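Hembridge Watershed Partnership
Progress Report to the Miner Fund
Well Water Testing and Household Outreach, Second Reporting Period
Submitted Sun 1 April

1. Purpose of the grant

The Miner Fund awarded support to the Partnership to offer free testing of private wells in the Hembridge valley and to help households act on the results. The grant covers sample collection, laboratory fees, printed materials and one part-time outreach position. It does not cover treatment equipment, and no grant money has been used for that purpose.

Households in the valley are not served by a public water system. Many of the wells were dug before present setback rules, and a good number have no drilling record on file with the county.

2. Activity in this period

The target for the period was 300 wells. The Partnership collected and processed samples from 300 wells, and the target has therefore been met. Kits were handed out at the grange hall, at the Stidis Road fire station and by appointment. Owners who could not travel were visited at home.

Each well was tested for nitrate, total coliform bacteria, arsenic, lead, hardness and pH. Owners received a two-page letter with their results, a plain statement of whether any limit was exceeded, and a telephone number to call with questions. The letter was rewritten in February after several callers told us that they could not tell the hardness figure from a safety limit. Hardness now appears in a separate box marked "for information."

Nitrate was above the drinking water limit in 19 wells. Most of these lie on the lower terrace between Stidis Road and the Colombo Creek crossing, where the soils are sandy and the water table is shallow. All of the affected owners were reached by telephone before their letters were mailed, and all were offered a second test at no charge. Households with infants were advised to use bottled water for formula until the second result was in hand. Boiling does not remove nitrate, and this point was repeated on each call.

Coliform results were more scattered. The field staff recorded cracked caps, missing screens and standing water near the casing at a number of the wells concerned, and owners were given the shock chlorination leaflet and a date for retesting.
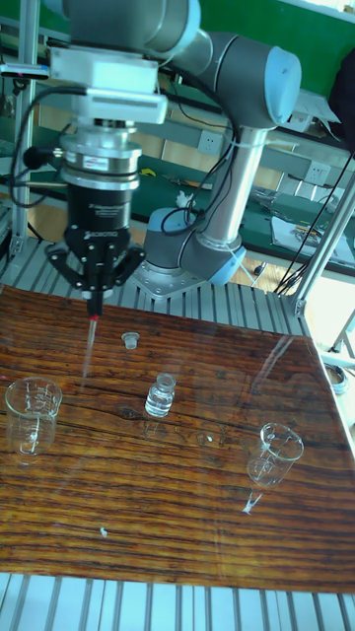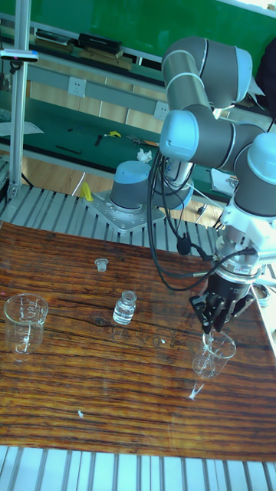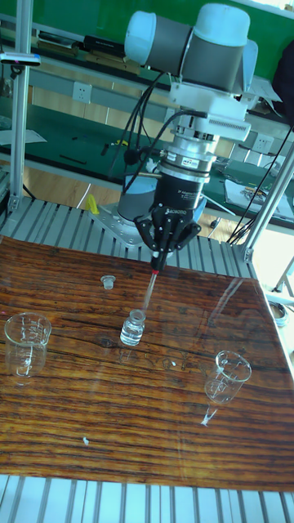 Tabletop, glassware and pipette handling.

Britt-Marie Engebretsen wrote to us after receiving her second letter, and asked that her comments be passed on to the Fund. She was glad to have the test, but she felt that a single spring sample told her very little about a well that behaves differently in August, and she would gladly have paid part of the cost of a second one. She also asked why the letter gave no results for neighboring wells, even as an average for the road.

The Partnership considers both points fair. On the first, a late-summer round for the lower terrace is proposed in section 5. On the second, individual results are confidential under the consent form, but a summary by road can be issued wherever enough wells have been tested to protect the owners. A draft summary is being prepared for the Stidis Road area.

3. Outreach

Evening sessions were held at the grange hall and at the elementary school. Attendance at the school was poor, owing in part to a clash with a basketball game, and that session will be repeated. The well care leaflet was mailed to 2,825 addresses in the valley. Some copies came back as undeliverable, and the mailing list has been corrected.

A Spanish version of the leaflet is with the printer. It was due earlier in the period but was held back so that the new wording on nitrate could be included.

4. Budget and staffing

Spending is in line with the approved budget in all but two categories. Mileage is over budget, as home visits on the upper roads took more trips than planned. Printing is under budget because of the delay described above. The Partnership requests approval to move unspent printing funds to mileage, with no change in the total award.

The outreach position was vacant for part of the period and is now filled. Calls were covered by the project office during the vacancy — response times were slower than we would wish, and some owners waited more than a week for a call back.

5. Plans for the next period

Work will begin with retesting of the wells that exceeded the nitrate limit. The Partnership also proposes a late-summer sampling round on the lower terrace, using kits already purchased, and asks the Fund to confirm that this falls within the terms of the award. Wells on the Colombo Creek side that have not yet been sampled will be given first call on the remaining kits.

The road summaries will be sent to the Fund for review before release. Laboratory reports and signed consent forms are held at the Hembridge office and may be inspected on request.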